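Gondedness: a folding-day collection
Readme and data card, second edition

Welcome, and thank you for taking the time to read this before opening the folders. Gondedness is a collection about folded cloth in ordinary bedrooms: shirts, towels, pillowcases, sweaters, and all the other soft things that come off the line or out of the dryer and end up in a heap on somebody's bed. We picked the name because it was free and because Despina liked how it looked on the spine of a binder. It has no deeper meaning, though people keep writing to ask.

What is in it

The collection holds 1,170 entries. Each entry is one piece of cloth, folded once, on one bed, with a short written note beside it. The note gives the kind of cloth where we know it, the fold that was intended, and any remark the person folding wanted to leave. Of those entries, 1,019 have a note that a second person has read through and tidied for spelling. The rest are in their first state, and some of them are charming and hard to follow in equal measure. Please be patient with them. Bendik's are written mostly in capitals.

There are two folders at the top level. One is called "beds" and the other is called "notes," and the entry names match between them. If you find a note with no partner, look in the "notes" folder under "strays" before you write to us, as we had a bad afternoon with a renaming script and a few things landed there.

Why beds

We tried tables first. A table is the sensible place to fold, and every household guide Noreen owns says so (she owns a great many, some of them her grandmother's). But when we asked people where they really did their folding, the answer was nearly always the bed. It is wide, it is close to the closet, and you can sit on the corner when your back gets tired. It also makes the work harder in ways we came to enjoy. A bed gives under your hands. The cover slides. A neat square fold pressed down on a mattress will puff back up in the middle the moment you let go, and a heavy towel will pull the bedspread along with it if you drag it.

So the covers matter a good deal, and we kept a field for them. Plain covers make it easy to see where a fold begins and ends. Patterned ones are another matter. A striped bedspread is lovely for showing creases in the cover itself, as the lines bend wherever the fabric has been pushed or tugged, but it can fool the eye when the cloth on top has stripes of its own. We have a good number of both, and you can filter for either one in the "cover" column.

Dark cloth

Black and very dark pieces deserve a section to themselves. They gave us more trouble than anything else in the collection, fitted sheets included. With a white towel, every layer throws a small shadow and you can count the layers from across the room. With a thick, matte black piece you get the outline and perhaps one rumpled ridge, and the rest is guesswork. Junpei, who wrote most of the early notes, was firm that nobody should put down "sweater" or "towel" for a dark piece unless they had the label in hand, and we have kept to that. Where it could be a garment or could be a towel, the note says "dark cloth, folded" and stops there.
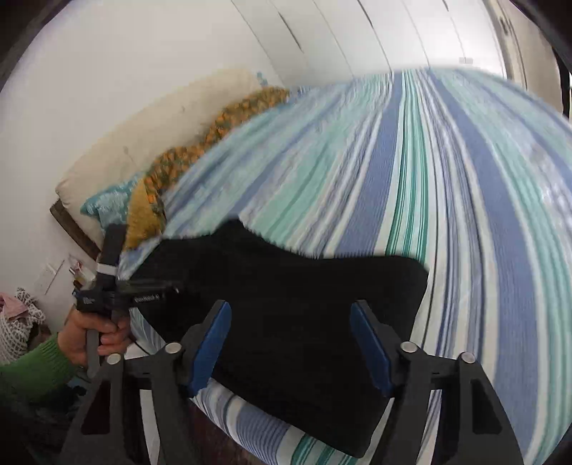

Enthorpe, October 2019

The second edition was put together here over a long, damp stretch when very little would dry, so we had plenty of laundry and plenty of time to look at it. I want to set down what changed, partly for people who used the first edition and partly for myself, as I will certainly forget.

The old "neatness" score is gone. It ran from poor to excellent and it caused more disagreement than it was worth. Genji is a generous man and gave high marks to nearly everything; Despina irons her dish towels and did not. In its place we now have a plain field called "edge," which says what the edges of the folded piece are doing. The usual values are straight, rounded, irregular, and bunched, and one piece may carry more than one of them. A cloth lying fairly straight down its right side with a rumpled fold along the top gets "straight" and "bunched," and the note says which side is which. It is a small thing, but it has made the collection much more pleasant to search.

We also added "cover colors," in everyday words. Please don't write to tell us that our teal is somebody else's sea green. We know! We settled on the words we would use at the store and left it there. If a bedspread has blue, teal, and white in it, those are the words you will find, in whatever order the person writing happened to notice them.

The Lostora entries, which some of you asked about in July, are now included. They came to us in a box of handwritten cards, and Noreen typed them all up at her kitchen table with the radio on. Her own comments are in square brackets. I was told to take those out and have decided against it.

How to use it

You are free to use the collection for teaching, for study, or for your own pleasure. Start with the notes. It is tempting to go straight to the beds, but the notes tell you what the fold was supposed to be, and a half fold and a third fold can look very much alike once a soft piece has slumped.

If you plan to compare folds, compare within one kind of cover first. A thick quilt holds a piece up and a thin spread lets it sink, and you may end up studying mattresses by accident. Bendik spent most of a month doing exactly that.

Known problems

Fitted sheets are thin on the ground, and the ones we have are mostly rolled into balls. Socks were left out altogether. Some early notes use "left" and "right" from the point of view of a person lying in the bed, and we have fixed the ones we caught. The word "throw" sometimes means a blanket and sometimes a small cover, depending on who was writing.

Corrections and thanks

Send corrections to the Magnusson reading room, marked for Despina Manole, with the entry name at the top. She answers everything, though slowly. Warm thanks to Genji Oshima and Junpei Noguchi for the folding, to Bendik Halvorsen for the folders and for mending what the script did to them, and to Noreen Mulligan for the typing and the brackets. If you have a fitted sheet that you can fold flat on a bed, please do write.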